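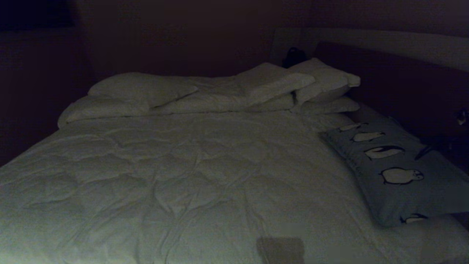 One reader writes in to ask whether a quilted duvet ever has to lie flat, having given hers an hour of her life she would like back. It doesn't. The stitching keeps the filling where it belongs; the creases are on their own.

Bedding FAQ, Kustura Guest Rooms
Updated 10/23/21

How do I get wrinkles out of a white duvet?
Shake it from the foot end, pull the corners, leave the room. Ironing is permitted but we won't watch.

How many pillows does a double bed need?
Two to sleep on. Any others are there to be moved to the floor at night and back again in the morning, a hobby many guests seem to enjoy.

Can I put a penguin pillowcase on a white bed?
Yes. The white bedding will cope. Wash the print inside out, and keep it away from bleach unless you want ghosts of penguins.

What size is your duvet cover?
Ours opens 67 inches along the bottom, with 3 buttons. The one in the Anutport room has 22 snaps and should be changed by somebody patient.

How often do you wash the duvet itself?
Every May, plus whenever coffee gets involved. Covers are washed after each stay.

Can I bring my own pillow?
Please do. Check the bed before you leave, as we already own plenty.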